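Does Colour Make a Room Feel Quieter?
Design and Environment, final report

Our group set out to test a claim found in the Prikar paint guide, that muted greens and browns make people rate a room as quieter. I doubted it from the start. The guide gives no sources, and paint companies have paint to sell.

We put 2 versions of one survey online, with the same traffic recording in both, and aimed for 500 responses to each. Only the background colours changed.
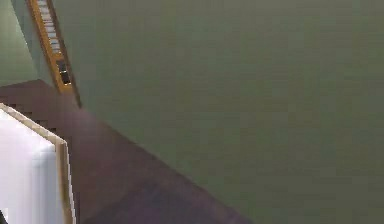
Ivana Farías objected at the draft stage that people wearing headphones would judge the recording and ignore the colour altogether. She wanted those answers removed. I agree with her, but we never asked about headphones, so they stayed in.

The green version did score as slightly quieter. I wouldn't lean on that. Most of our respondents were classmates, and several had already heard what we were testing — hardly a neutral crowd.
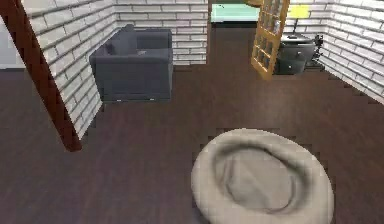
Hard floors and bare walls reflect sound whatever shade they are, and our survey had no way of measuring echo. A repeat in March should use real rooms and a sound meter.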